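Drevine Wants Examples

A short story

Pei-shan Lu had promised the people at Pakiner 300 good episodes by the end of November, and she had 100, and she was having the best month of her life.

The arm was called Drevine. It had been Enden first, for an afternoon, but Enden sounded like a cough syrup and she changed it in the config file and then had to change it in eleven other places. Her brother Au came over most mornings with breakfast in a bag and stayed too long.

"So you move it," he said, "and it watches."

"I move it, and it keeps what I did. The pictures from the cameras, where all the joints were, everything! Then later it tries to guess what I'd do next."

"And if you do it badly?"

"Then it learns badly, with tremendous confidence."

She had the docs up, the same page she'd had up since breakfast, and the terminal beside it, and the sun was coming through the plant.
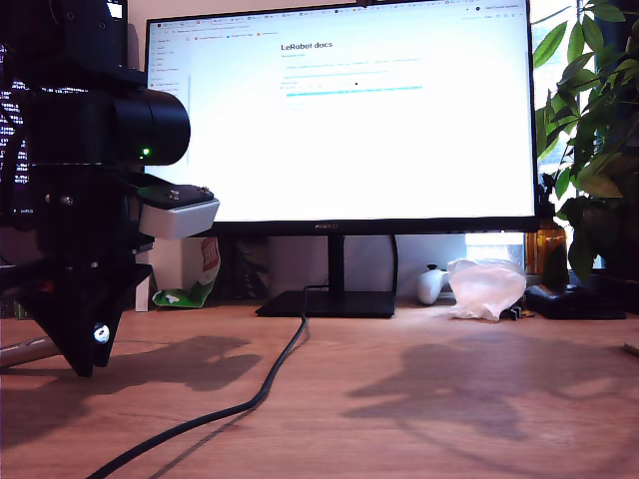 Episode 101

She started with the fingers nearly shut. Au wanted to know why she didn't start with them open, like a sensible person, and she told him she'd done all the others open and the poor thing was going to think the world began that way. (She loved this part. You had to think of everything you always did without noticing, and then do it some other way.)

"Ready?" she said.

"Are you asking me or it?"

She pressed the key and swung the arm down over the desk, faster than she meant to.

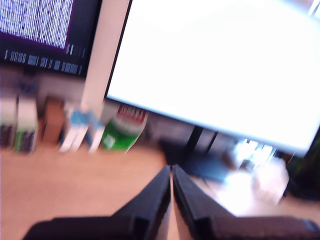
Drevine's fingers, almost touching.

"That was terrible," said Au, delighted.

It was a bit terrible. She played it back and the whole desk smeared diagonally, the white boxes, the green can-or-whatever, the bright screen. She laughed until she had to put her tea down. Then she hovered over the delete key and didn't press it.

"You're keeping that?"

"I'm thinking about it. People move too fast sometimes. I just did."

"But do you want it to?"

That was a good question, and she was annoyed that he'd been the one to ask it. She deleted the episode and started 101 over, slowly this time, breathing out on the way down the way she'd once been taught to thread a needle.

Episode 102

Au took a turn. He moved the arm like a man carrying soup, and his shoulders went up around his ears, and when he let go he looked at the saved file as if it might have his name on it.

"How many did you say the big sets have?"

"The one I read about had 3,324. I'd be happy with 2,000. I'd be happy with 300!"

"Put me down for ten," he said, and pulled his chair in.
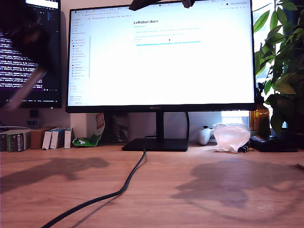 The desk and the shadow of the arm.

They did ten, and then he asked if they could do ten more.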